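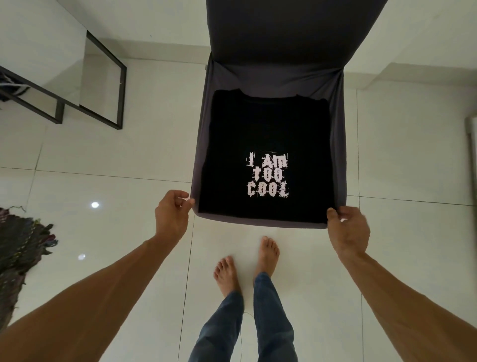 Night guards and lab fees: questions patients ask before they pay

Does a lab-made guard really beat the one from the drugstore?
Sometimes. If you clench lightly a few nights a month, we doubt you'll get your money's worth. Heavy grinders chew through the boil-and-bite kind, and that's where a lab guard starts to make sense.

What does the $651 cover?
Scan or impression, lab work, the fitting visit and one adjustment within 30 days. It does not cover an exam or X-rays. Ask for the lab fee on its own line. If an office won't give it to you, get a second quote.

The ads for the Cluvon guard say it stops headaches. Does it?
We haven't seen anything that convinces us. A guard protects teeth. Jaw pain has plenty of causes, and a piece of acrylic won't fix most of them.

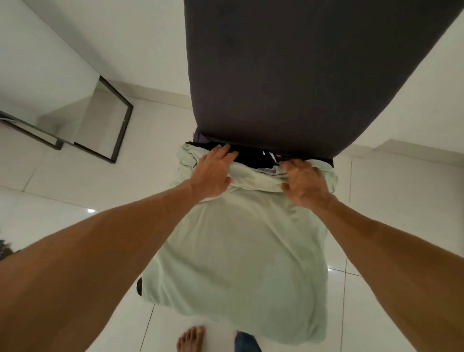 How long will my guard last?
A hard guard is often sold as good for 3 years, a number we treat with suspicion. Wear depends on how you grind and on heat, which warps the material. Keep it off radiators, out of parked cars, and well away from the ironing -- don't leave it on the end of a padded board under a rumpled heap of green fabric and then go at it with a hot iron.

Do I need the Flistach cleaning tablets?
No. Cool water, a soft brush and plain dish soap do the job. The tablets cost $20 a box.

Can the Ullport office remake a guard from an old scan?
Only if your teeth haven't changed. A new crown or filling means a new scan -- and yes, a new fee.

Prices last checked December 2019.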